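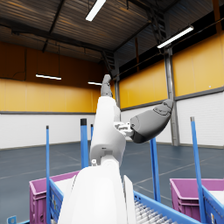 I've spent most of October going back and forth between two hands for the same white arm, and I still don't have a favorite. Both get tested in a simulated warehouse, which suits me fine (I have broken enough real fingers, thank you). The one I call the mitten is the hand with curved fingers, and when they fold together it turns into a rounded gray lump that looks like it should be hopeless at picking anything up. I love it! The magenta bins sit close to the rollers in this setup, so a hand that can tuck itself into a small shape has a real advantage over one that sticks out all over the place.

The other one is from Dulten. It closes faster and it holds on like it's mad at you. I'd been told it would walk all over the mitten, and for the first few runs it did. Then I started putting the target near the bin wall and things got messy. The Dulten wants to come in straight from above, and the wrist runs out of room, and the planner does this awful slow pirouette while I sit there with my coffee going cold. Out of 16 tries against the wall it gave up on 6. The mitten gave up on 3, which I was pretty smug about until I looked at how long it took on the ones it did finish.

I should say that I run all of this through Prarnetar, the controller package, and some of the slow stuff is probably my settings. I had the joint speed limit way down from an earlier project and didn't notice until the second evening, so I had to throw out a whole batch and start again. Ugh. If you're copying my numbers from the last post, please don't, they're junk.

Bottles are where I'm stuck right now. Boxes are easy, you squeeze the flat sides and off you go. A small bottle with a screw cap is another story, and I can't decide whether to grab by the cap or by the body. The cap gives you a nice edge, but then the whole thing swings underneath when the arm turns. Grab the body and it stays put, only now you need the fingers down low beside the rollers, and the collision checker hates that. 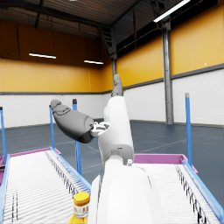
Virgilio Salazar wrote back to my last post that I'm blaming the fingers for what is really a friction problem. His advice was to leave both hands alone, raise the friction on the pads a little at a time, and log where the bottle starts to slip. He also thinks grabbing by the cap is a bad habit that won't survive the move to real hardware.

I tried it late last night with the mitten, two friction values so far, and the swing got smaller on the second one. The Dulten gets the same treatment next, once I've fixed the script that keeps overwriting my logs.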